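Filed under: Open data / Home and everyday language

October
By Kha Cù

Clastance: what people write on moving boxes

README for the label file

Clastance is a collection of 800 labels copied from boxes, bags and crates during house moves. Each row is the wording on one container, typed exactly as it was written, with a few notes beside it. The labels come from 101 households. Spelling mistakes, crossings-out and private jokes have been kept.

I started it after my own move, when I unpacked a box marked "KITCHEN + sad lamp" and couldn't remember packing either. Friends sent me theirs, then friends of friends, and a letting agency called Grallidico let me put a card up in its front office asking for more. Most of the file came in through that card.
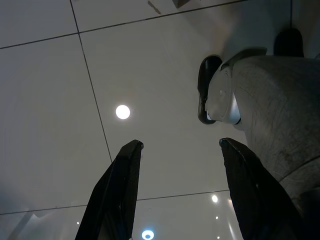 Contributors could copy their labels out by hand on a paper form or send them by email. The paper forms are better. People who emailed tended to tidy up the wording, so "bthrm stuf" arrived as "Bathroom stuff" and I had no way of knowing. The column called "source" says which route each label took, and if you care about spelling you should use only the rows marked "form".

What is in the file

One plain text file, clastance.csv, comma separated, UTF-8, with a header row. There are 5 columns:

label: the wording as written. A line break on the box is shown as a slash.
household: a code. The codes were shuffled before release and say nothing about when a household joined.
container: box, bag, crate, suitcase, other or blank.
room: the room the label points to, if it points to one. Filled in by me.
source: form or email.

Blank cells mean the contributor left that part of the form empty. They don't mean "none". In particular, a blank container usually came from somebody who had already thrown the packaging away and was working from memory or an old photo.

How the room column was filled in

I read each label and gave it a room if the wording named one or very nearly did. "Pans" became kitchen. "Duvets" became bedroom. "Cables" was left blank, as was "misc", "misc 2" and the one that just says "ask Dad". A second reader went through 200 of the rows without seeing my answers. We disagreed most over garages, sheds and cupboards under the stairs, and I have since merged those into a single value, "storage". The earlier values aren't in this release.

If a label named two rooms I used the first. This makes bathrooms look rarer than they are, as people nearly always write them second ("bedding/bathroom").

What the labels tend to look like

They get shorter as a move goes on. Where a contributor numbered their boxes, the low numbers have neat lists ("Cookery books, scales, blue jug") and the high ones say "bits". Bags are labelled less often than boxes, and when they are it's often with what should happen to them: "tip", "charity", "wash first". Crates get reused from one move to the next, so several carry two labels, one struck through. Both are in the file, with the older one in square brackets. 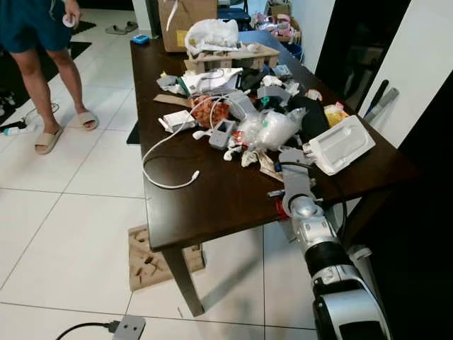 Cardboard box, plastic bag and slatted crate on a cluttered table.

Fragile is the most common single word after the names of rooms. I haven't tried to work out whether the contents deserved it.

What it can be used for

A school in Trirngate has used an early copy for a lesson on note-taking and abbreviation. It would also suit anyone practising text cleaning, since the mess is real but small enough to check by eye. You could use it to look at how people group their belongings.

Please don't use it to say what an average household owns. Nobody was asked to list their things, only to copy the labels, and plenty of containers never had one.

Known problems

Roughly half the households live within reach of the one letting office, so renters and flats are over-represented.
Labels in languages other than English are included but not translated. Accents may have been lost in emailed ones.
Children's drawings on boxes are noted as [drawing] and nothing more.
A few labels were copied twice by different people in the same home. I removed the obvious repeats and left the doubtful ones.

Privacy

Names have been replaced with [name], apart from family words such as Mum or Gran. Addresses and phone numbers were removed. Labels mentioning medicines or money were taken out altogether after Lamptey, the small archive that hosts the file, asked me to think about it, and I agree with them. A contributor who wants their rows withdrawn can write to me with the code from their form.

Licence and updates

Free to copy and change, with credit to the project. Corrections are welcome by email. I add new forms in batches when I have the time, and the change log is at the bottom of the file itself, which I know is a nuisance for anyone loading it automatically. Skip every line that starts with a hash.

Comments

tessellate: Does the slash for a line break clash with people who wrote real slashes? I found "plates/bowls" and can't tell.

Kha Cù: It does, sorry. Real slashes should have a space either side. I missed that one and will fix it in the next batch.

oldbroom: We wrote "NOT THIS ONE" on a box when we moved and still don't know what we meant. Happy to send it in.

M. in the flat above: Is there a paper form I can print at home? I've got a hallway full of these.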